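Flitov pick arms going in, anyone been through it?

benchmonkey69
Posted Saturday, November 8, 2025
So they told us Thursday. 2 Flitov arms on the returns line, live by June. Manager says no job losses, "roles will evolve". Anyone had this at theirs? Not sleeping great tbh

Muvport_nights
We got ours last year. Nobody sacked. Agency lot just didnt get renewed though, so make of that what you will. The ones left do the awkward stuff, bags, odd shapes, anything soft. Harder on the wrists than before, if anything.

sturkus_fan
Disagree with that, mine got easier. No more lifting totes all day. I reset the thing when it sulks and do the checks. Extra 50 quid a month for the training too. ask for it in writing

Muvport_nights
50 quid lol. You're doing two jobs then

sturkus_fan
One job, better back. Each to their own

tapegun
What nobody at ours planned for was the teaching side. Suvarna had people going round with hand grippers for weeks, picking up every daft little thing so the arm could learn it. 2214 picks logged before they let it near a real order. Boring but you sit down for some of it, and the room is nicer than the shop floor. Proper windows, sofa, water dispenser. 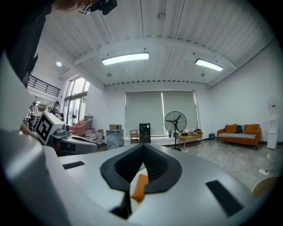
benchmonkey69
Do you get paid the same rate while your doing the teaching picks?

tapegun
Same hourly rate at ours, but the pick bonus stopped for those weeks. Union got half of it back after a moan.

Muvport_nights
Half. And then the arm does your picks. Teaching your own replacement, I'd want the full bonus and then some

tapegun
Didn't replace me, I'm still here. Moved to inbound. Miss the old crew a bit, its quieter now

benchmonkey69
Ok ta. Meeting is Tuesday, will ask re bonus and the agency lot. Anything else I should get in writting?

sturkus_fan
Break times. Ours went funny when the line stopped needing to stop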